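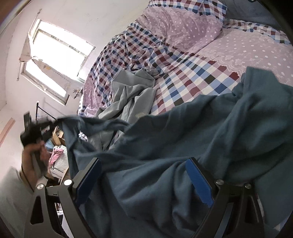
A dark teal blanket on a bed. The Stirnel laundry scheme takes in blankets, sheets and duvet covers.

Bedding service to carry on through the winter

A scheme that washes and returns bedding for people who cannot manage it at home is to run until the end of March, after the town council in Stirnel agreed to pay for another season.

The service began last October with one van and the use of two large washing machines at the former Sundness hotel laundry in Maldonado Street. It was meant to stop when the weather turned warmer, but requests kept coming in through the summer and it now has 70 households on its books.

Most of those who use it are older people living alone, or people just out of hospital. A bag is left at the door in the morning and the clean bedding is brought back the next day. Staff will make up the bed if asked.

Přemysl Holub, who runs the service, said heavy blankets were what people struggled with most.

"A sheet you can do in the bath if you have to," he said. "A wet double blanket weighs more than people think, and then there is nowhere to dry it. We had one lady who had been taking hers to her sister in Pirna on the train."

The council's money covers fuel, wages for 3 part-time staff and repairs to one of the dryers, which has been out of use for 17 days. A part has been ordered. Until it is fitted, feather duvets will not be accepted, though blankets and other covers can still be sent in as normal.

Users will go on paying a small charge for each bag. The council had looked at raising it but decided to leave it alone until the spring, when the whole scheme will be looked at again.

There is room for up to 20 new households. Places will go first to people referred by a doctor or district nurse – anyone else can put their name down and will be told within a week or so whether there is space.

The laundry is also asking for spare single blankets in good condition, to lend out while people's own are being washed. Electric blankets cannot be taken. Donations can be handed in at the side door in Maldonado Street on Saturday between 10am and noon.

Forms are available from the library and the health centre, or from the van driver.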